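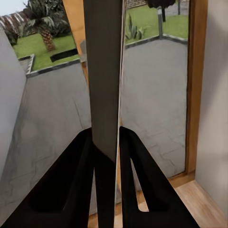
3. Thresholds and the use of small terraces

3.1 Why the doorway matters

When we began talking to the residents of Pernelby about their terraces, we had expected to hear mostly about the weather, the neighbours and the size of the thing. We did hear a good deal about all three. But again and again, usually over a second cup of tea and well after our list of questions had run out, the talk came round to the door. People told us how heavy it was, how far it opened, what had to be moved before it would open at all, and what sort of step waited on the other side. One household kept a pair of garden clogs on the mat the whole year round and said, quite cheerfully, that the clogs went out more often than the family did.

Earlier writing on the small terrace has tended to treat it as a room without a roof, to be judged by its floor area, its hours of sun and its privacy. We have no quarrel with any of these, and we return to all of them in Section 5. Our feeling, though, is that the few inches between the indoor floor and the outdoor one have been rather neglected, and the present section tries to give them a little of the attention they deserve.

3.2 The two estates

The homes we visited belong to two estates built within a few years of each other. Pernelby stands on a gentle slope facing south-west, and most of its living rooms open straight on to a concrete terrace. Irnitz is flatter and more sheltered, with terraces laid in brick and a low wall between each home and the next. Of the 928 homes on the two estates taken together, 285 agreed to fill in our use diary for the whole of March, and we are more grateful to them than a line in a paper can well express. The diary asked for very little: a tick for each time somebody went out, a word or two on what for, and a note of anything that had put them off.

March was chosen with some care. In high summer nearly everyone goes out, and in the dead of winter hardly anyone does, so neither season tells us much about the door. A mild, changeable month is when people hesitate, and it was the hesitating that interested us.

3.3 Glass, frames and the view out

Both estates were fitted with full-height glazing, though not of the same pattern. At Irnitz the door is hinged and opens inwards, so a clear patch of floor has to be kept behind it, and in the smaller homes that patch was very often wanted for something else. At Pernelby the door slides, and the space behind it can be furnished more or less as one likes.

Figure 3. View through large glazing to a grey concrete terrace.

A generous view did not by itself bring people outside. Several residents said that they enjoyed the terrace perfectly well from an armchair, and we came to think of this as a use in its own right, and a valuable one for anyone unsteady on their feet. Others felt that a wide pane made the terrace seem part of the room, so that they kept it swept and put out a pot or two even in months when they seldom sat there. The colour of the paving came up here as well. Weathered concrete was called dull by some and restful by others, and one gentleman was fond of his because it showed him at a glance whether it had started to rain.

3.4 The step

The raised sill was the most common complaint on both estates. At Irnitz the drop to the brick is a modest one, yet it was mentioned by parents with pushchairs, by people carrying trays and by nearly all of our older residents. The wooden ramp sold locally as the Skeda had been bought by a fair number of homes, and those who had one spoke warmly of it, apart from its habit of creeping away from the sill over a few weeks. The Charpentier threshold, a fixed strip with a shallow slope to either side, was found in only 2 of the homes we visited. We can therefore say little about it beyond noting that both households recorded going out on most dry days, often for no stated purpose at all.

The diaries hold some 900 written remarks on what had kept people indoors. We sorted these by hand into weather, time, company and the door itself, and the sorting is set out in the section that follows.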